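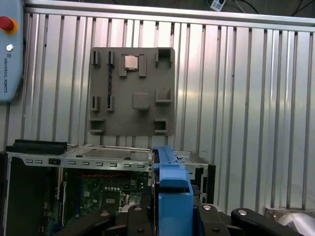

Our Sunday bench session at Serrano is back, and this time it's all about the small stuff. Fans and drive cages are fun to pull out of an old desktop, but the parts most people really want to learn about are the little ones: the processor and the memory. So that's where we're spending May! If you came to the Ustico sessions over the winter you'll remember everything ending up on one towel, with chips sliding under screwdrivers and at least one memory stick going home in a coat pocket. The parts board fixes a lot of that. It stands upright just over the open computer case, with raised holders all over its face, and the processor sits near the top edge between two gray guide blocks, shiny side showing, where you can see it from across the bench. I can't tell you how much calmer a repair feels when the most delicate thing on the table has a place to be.

We've started calling the whole setup the Lokau, after the shelf it used to live on, and the name has stuck. It's a plain gray plastic board with slots and box-shaped holders in different sizes. Some are narrow and upright, good for anything long and thin, and others are squared-off U shapes that hold a part by its edges. We haven't labeled them. We talked about it, and half of us wanted stickers and half of us thought people would read the stickers and stop looking at the parts. (I was for stickers. I'm coming around.)

What we'll be doing

The session has two halves. First we look inside a desktop lying on its side with the cover off, and find our way around the motherboard. Plenty of folks have owned computers for years and have never seen this, and it's such a good moment when the green board stops being a blur and starts being places: here's where the memory goes, here's where the power comes in, this is the bit that talks to the drives. Take as long as you like over it. Poke around with your eyes before you poke around with your hands.

After the break we get to the handling. Touch bare metal on the case before you pick anything up. Hold memory by the ends, and keep your fingers off the gold contacts. Hold a processor by its sides, and look for the little triangle in one corner before you go near the socket, because it only goes in one way. If it doesn't drop in under its own weight, lift it out and look again. Please don't press. I pressed once, years ago, and I still think about those pins. 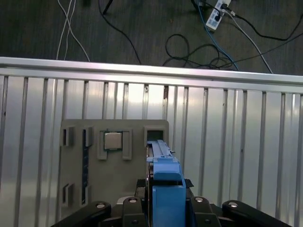
A processor in its U-shaped holder on the gray parts board.

Cradles like that one are my favorite thing on the board. The sides keep the chip square, so it's sitting straight when you come to it, and you can look at it properly without picking it up. At home you can get most of the way there with a clean egg carton and a bit of anti-static foam. A muffin tin is great for screws, but keep it for screws. One of our regulars cuts slots into foam for memory sticks and it works beautifully, although do use the anti-static kind (usually pink or black) and skip the white packing stuff.

A few people have asked what to do about old thermal paste, the gray gunk between the processor and its cooler. Rubbing alcohol and a coffee filter will take it off with hardly any lint. Fresh paste goes on as a blob the size of a grain of rice. We'll have a tube on the bench, and you're welcome to practice on a dead chip first. It's oddly satisfying and everybody puts on too much the first time.

Parts wanted

The Skirnness shelf is getting low. We could use desktop memory of any age, working or not, plus processors with bent pins (perfect for practicing on!) and any cases with a side panel that comes off without a fight. No monitors, please, and no laptop batteries. If you're bringing a drive, wipe it at home first. Our screw jar, on the other hand, has passed 400 and doesn't need any more help.

Coming along

Tables are set for 4 people each, and we run 2 tables, so do put your name on the sheet by the door or reply to this newsletter. No experience needed, and no tools either unless you have a screwdriver you're fond of. Wear something other than your fuzziest sweater if you can. Kids are very welcome with a grown-up beside them, and they tend to be better at the small screws than the rest of us.

If you have a computer at home that's being slow, bring the make and model written down and we'll help you work out which memory it takes.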